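Wednesday night thread, because I finally got the Kidava cell behaving in the simulator and I want to remember how.

1/ The arm kept stopping short of its pick spot. I blamed the gripper for two evenings. Wrong! The tool offset I'd typed in was from the old Yuan gripper file – same name, different length.

2/ Fixed the offset, re-saved, and got a fault 3604 on startup. On my setup that means the joint limits and the tool file don't match. Reload both, arm first, then tool.

3/ Next I parked the gripper over the small parts, fingers down, and checked the wrist angle before letting it go any lower. Magenta, orange and 2 greens on the table, my usual test set.
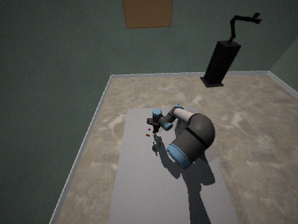
4/ Still to do: slow the approach speed (it's way too eager) and copy the new offset over to the Codon cell, which I bet has the same old file in it.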